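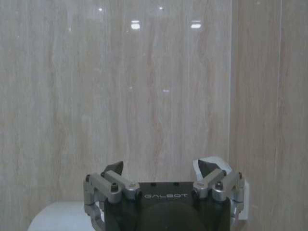
Regional Film Needs More Than Another Remake

By Rahel Fankhauser

December 24, 2023

The announcement that Sequeira Pictures will remake the village drama Hemamum has been received with enthusiasm, and the reasons are easy to understand. The original is well loved, its songs are still played at weddings, and a familiar title gives exhibitors some confidence when they set their schedules. The studio is entitled to make the film. The question is whether public money should help to pay for it.

Under the present rules, the Skemstead Regional Screen Fund assesses every application on the same scale. A remake with two established stars and a distributor already attached will score well on audience reach and financial security. An original script by a first-time writer will score poorly on both. Of the 43 projects supported in the last funding round, 30 were remakes, sequels or adaptations of films already released in another language.

Supporters of the present system argue that popular titles keep crews employed and theaters open. This is a fair point. The Clullent, a single-screen house that has shown regional films for 35 years, depends on holiday releases to cover its costs. Its managers cannot be expected to fill the winter program with untested work.

Even so, the films now being remade were once untested themselves. Hemamum opened in 2000 without a star in the lead role, and its director had made only short films. It is doubtful that the same script would pass the first stage of assessment today.

A modest change would help. The Fund should reserve a fixed share of each round for original screenplays and judge them separately, with greater weight given to the writing. Remakes could still apply for the remainder - and those with strong commercial backing might reasonably be offered loans in place of grants.

The Fund will review its guidelines in February. Writers, producers and theater owners should submit their views before then, and the Fund should publish the responses in full.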